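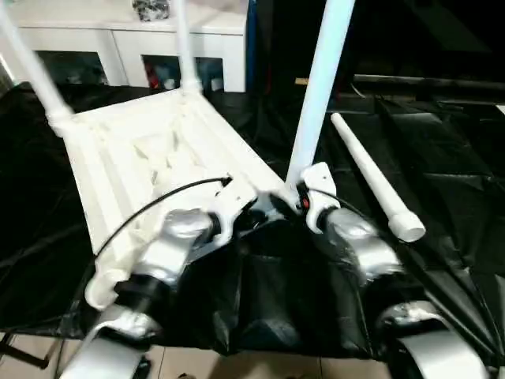
4.2 Putting the chair together

Of all the household items in the study, the flat-packed plastic chair gave us the most to think about, and we have let this section run a little longer than its neighbors. The Rumix chair comes as a molded seat with separate tubular legs, and its leaflet asks the reader to lay the seat upside down on a covered surface before any leg goes in. We followed that advice throughout, using black plastic sheeting as the cover. Figure 3 shows close and wide views of the white parts during the work.

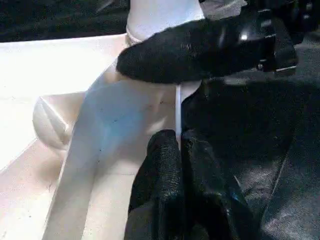

Put the legs in by hand first and leave the firm push for the end, one participant from the Bancombe sessions wrote on the back of the form, and 16 others gave much the same advice in their own words.

We collected 126 forms in all, and the part people wrote about most warmly – or most crossly – was the joint where leg meets seat. A leg that leans even a little makes the next one harder to line up. 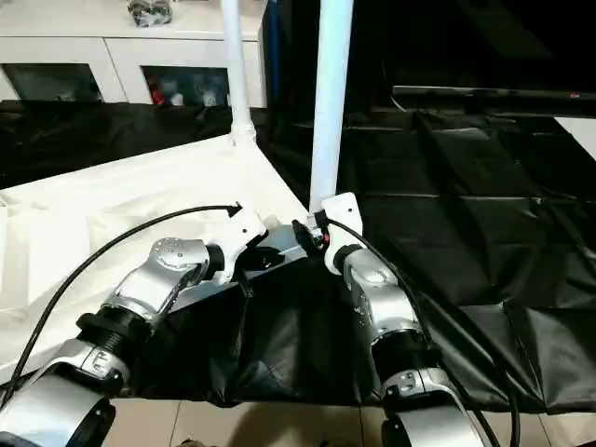

Figure 3. White plastic parts, poles and fittings at the work area.

Does it matter which leg goes in first? In our sessions the order made little difference, so long as each leg was pushed fully home before the chair was turned over.

The sockets deserve a word too. Their rims are smooth and pale, and under a bright lamp it can be hard to judge how deep a part is sitting.

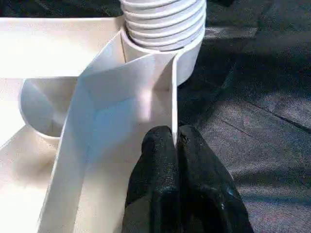

Nkosi objected that depth is better judged by touch than by eye, and would have liked a raised line on every leg. We agree with a good deal of this, and the Kornen stool, discussed in Section 4.3, has just such a line.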